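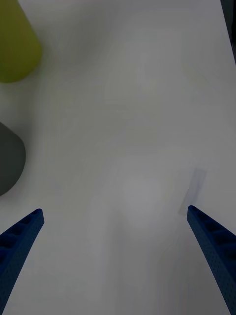

*Kyei tabletop in matte white.*

**Coltimano to sell Cusetti sorting cups and Kyei worktables as a set**

ZAKBRIDGE, March 10, 2026. Coltimano, a supplier of furniture and supplies for classrooms and repair shops, will begin selling its Cusetti paper cups together with its Kyei white worktable. The set is meant for rooms where small loose parts have to be sorted by hand and kept off the floor. Orders open today through the company's Zakbridge office.

The Cusetti cup is a plain tapered paper cup with a white rolled rim. It comes in two colors, gray and yellow-green, and both are pale inside. The cups have been sold separately to schools for some time, mostly for paint water and pencils. Coltimano started looking at them as sorting cups after several customers reported using them that way.

"People were buying our parts trays and then putting the parts in paper cups," said Xiaoyan Duan, product manager for room supplies at Coltimano. "We asked them why. They said they could pick up a cup and pour it out, and they couldn't do that with a tray that has twelve compartments."

The company ran a trial at a bicycle and small appliance repair class in Zakbridge, where students take things apart at a shared table and have to put them back together before the end of the session. Kwaku Agbeko, who teaches the class, set a simple rule for the cups. Parts that go back in the machine go in the yellow-green cup. Parts to be thrown out or replaced go in the gray one.

"I used to have them write on masking tape," Agbeko said. "The tape came off, or they wrote the same thing on both. Now I say green or gray and they know what I mean. Some of them call it the yellow cup. I don't mind what they call it."
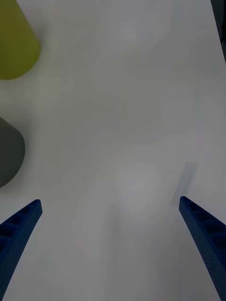
The Kyei table was picked for the set because of its surface. It is smooth, matte and white, with no printed pattern, so a dropped screw or a short piece of wire is easier to find than it would be on a wood grain top. Coltimano also sells the table in a speckled finish, but that version will not be part of the set. In the repair class, students lost washers on it.

The tables can be pushed together to make a larger work area. Placed that way they meet at a thin straight seam. Agbeko's students keep their cups at the back and work at the front, and he asks them to leave the cups where they are until the job is done.

"Moving the cups is how parts get mixed up," he said. "If the cup is always at the back of the table, you can reach for it without looking too hard. If somebody has slid it over to make room for a toaster, you're going to drop the spring in the wrong one."

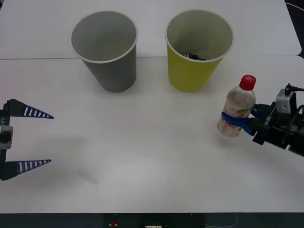
*Cusetti cups in gray and yellow-green on white table sections. The yellow-green cup holds a small dark item.*

Duan said the company looked at a shorter cup with straight sides before settling on the existing shape. The shorter cup was harder to knock over, but students had trouble getting their fingers around it when they were wearing work gloves. The wide opening of the present cup also lets a person look down into it from a standing position and see what is at the bottom. Lids were considered and dropped. The class tried them for one session and left most of them in a pile.

The pale interior was kept for the same reason as the white tabletop. Many of the parts handled in the class are black or dark metal, and they show up against a light background. Coltimano had a dark-lined sample made for comparison, and Agbeko sent it back.

Cups are sold in cartons of 4,000. A carton contains both colors in equal amounts, packed in sleeves by color. Customers who want only one color can still order the cups in the way they do now, at the current price, but those cartons will not be included in the set discount. A smaller pack for home workshops is planned for August.

The cups are made for dry parts. They will hold water for paint or rinsing, as they always have, but the company does not recommend them for oil, solvent or anything hot. Nana Annan, who handles customer service for the product, said this is the question her office gets most often.

"If it's a greasy part, wipe it off first," Annan said. "The cup will get a stain and then it gets soft at the bottom. We tell people to use a metal tin for bearings that are still in grease."
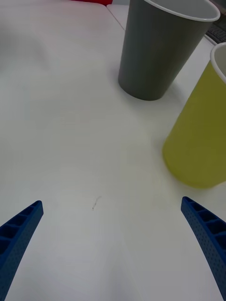

Cleaning instructions for the table have been rewritten as part of the launch. A damp cloth and dish soap are enough for most marks. Hair, thread and pencil dust show on a white top, and the company suggests wiping it down before small parts are laid out as well as after. Scouring pads should not be used, as they leave shiny patches on the matte finish. The old instruction sheet did not mention this, and customers who have the earlier sheet can ask for the new one by mail at no charge.

Coltimano delivered 248 Kyei tables last year. Owners of those tables do not need to buy another one to get the set price on cups. They can give the order number from their invoice when they call, or the name the table was ordered under if the invoice has been lost.

Tetteh Sowah, who runs the warehouse, said orders placed in the first weeks should ship from stock. Tables go out flat with the legs packed separately. Two people are needed to turn the table over once the legs are on. Buyers joining tables together should set them in place first and then adjust the feet, working from the seam outward, so that the tops sit level with each other.

"Most of the calls I get are about one side being higher," Sowah said. "It's the feet. Turn them a little at a time."

The repair class will keep using the cups and tables through the end of its current term. Agbeko has asked for a third color for parts that students cannot identify. Duan said the company has no plans for one at this point but has made a note of it.

**About Coltimano**

Coltimano supplies tables, storage and everyday materials to schools, training rooms and small repair shops. Its office and warehouse are in Zakbridge. Its product lines include Kyei tables and Cusetti paper goods.

**Press contact**

Dede Appiah
Communications, Coltimano
Zakbridge

Samples of the cups in both colors are available to reporters on request.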